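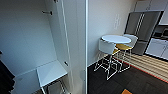 10 January 2026

I slept badly and woke before the alarm, so I decided to begin with the cupboard. I have said since October that I will put this place in order, and every week I have found some other work that was more important. Today I had no other work. I made tea, I put on the old trousers with paint on the knee, and I opened both doors wide.

In my first language we have one word for cupboard, locker and wardrobe, so I never know which I should write. The people at Vevik, where I ordered it, call it a locker. The man on the telephone called it a wardrobe. I will write locker, because it is shorter. It is white inside and the walls show every finger mark. I washed them with warm water and a little soap, first the back, then the sides, and last the inside of the doors, where I always forget. The small fittings are the worst. The dust goes behind them and one must use an old toothbrush.

I had promised myself a rule before I started: what I did not wear in the last year goes in the bag for charity. It is a good rule until you hold the thing in your hands. The brown scarf was easy. The grey trousers were easy also, they have not closed on me for a long time. Then I came to a shirt which I bought for one interview and never wore again, and I stood with it for so long that my tea became cold. I put it in the bag. After lunch I took it out of the bag. In the evening I put it back, and I have tied the bag now, so it is finished.
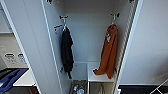

Two things may stay on the hooks, the black one and the orange one, because I reach for them every day and it is foolish to fold them. The orange is too long for where it hangs and the bottom of it lies down on the shelf. I tried to move it but it has no better place. My mother would say that a thing which touches the shelf is not hanging, it is sleeping. I let it sleep.

The small bottles I left in the lower part. I thought to carry them to the bathroom, but there the shelf is already full, and I want to do one room at a time or I will finish none of them. In the same place I found a receipt from Restasex for 149, so pale that I could hardly read it. I could not remember what I bought. I looked at it for some minutes as if it would tell me — then I threw it away.

After lunch I did the papers. I had kept the instruction book for the locker, and the one for a kettle that I do not own any more, and a letter from Eyvindsson about the heating with the number 939 written on the back in my own hand. I have no idea what is 939. It is not a door code and it is not a price I would pay for anything. I copied it in the back of this diary, in case it comes to me one night.

Then the floor. It is dark and it shows crumbs very well, much better than I would like. I went slowly with the small brush under the white table, where the big vacuum cleaner does not enter. I had not been on my knees there since I moved the furniture, and from down there everything looks new to me. The orange base has corners where the dust collects, and I cleaned each one with a cloth on my finger. I like that colour more than I expected. When I chose it I was afraid that I would be tired of it in one winter. 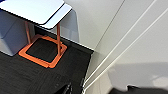
The orange legs, with the grey box pushed a little under the table.

I still owe Garkier 200 for the repair, and must pay it before the end of the month. I write it here so that I cannot say I forgot. Also to buy: soap, a new toothbrush for cleaning, 5 hangers of the thin kind.

My back hurts and my hands smell of lemon. I ate soup and bread and read a few pages, but I was reading the same line again and again, so I stopped. Tomorrow I will carry the bag down early, before I can open it.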